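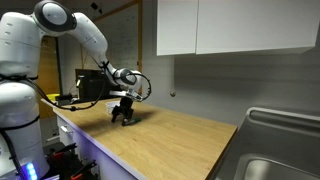 Home | Issues | Authors | Subscribe
Filed under: Household Studies
Lorne Penner and Bảo Ninh, November

3. Sampling and storage

Flour was bought from bakeries in Eltthorpe and Skitport and kept in paper sacks until it was divided. Each sack was split into 50 portions, and every portion was sealed in a jar and labeled with the town and mill. The Gounder mill supplied the whole wheat flour and the Nekero mill supplied the white.

Jars were stored in a dark pantry for 40 days. We opened 3 jars from each sack at the end of every week and tested them for moisture and sourness. Opened jars were not returned to storage.

Figure 1. Wood countertop at the work area.

Whole wheat flour turned sour sooner than white flour in both towns. The difference was larger in the Skitport samples, where the sacks had spent longer in the shop before we bought them. We did not correct for this. Households in the earlier survey (2,000 replies) mostly reported keeping flour in its original bag, so the jar results may understate how fast flour spoils at home.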